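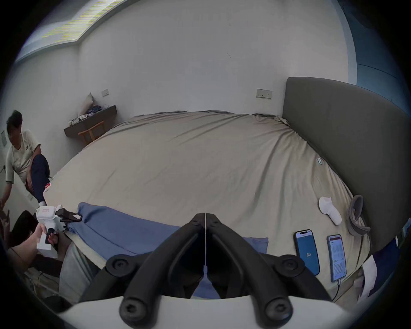
## Bed-making with hand-held grippers: how I'd start

I keep getting asked whether a machine can make a bed yet. Short answer: sort of, slowly, and only if you've taught it well. I've been trying it at Skusmont with my friend Raquel Patrício, and this is the order I'd go in (learn from my mess!).

1. **Start with the small cloth.** A pillowcase or a little blanket is plenty. Leave the duvet for another month.
2. **Pinch, don't scoop.** Bring the fingertips almost shut, go in low at a corner, then squeeze. Fitted sheets are horrid for this, all those creases look like edges to a machine.
3. **Work in pairs.** One gripper holds a corner still while the other pulls. Say "now" out loud, it helps!
4. **Do it again.** We did 103 folds before the Gernach arm copied us at all, and then it managed 26 out of its first 31 tries on a flat pillowcase.
5. **Add clutter last.** Phones, socks, cables, the stuff real beds have on them. Ours still tries to fold a sock into the pillowcase.

So would I let it do my bed in the morning? Not yet, but pillowcases, yes please.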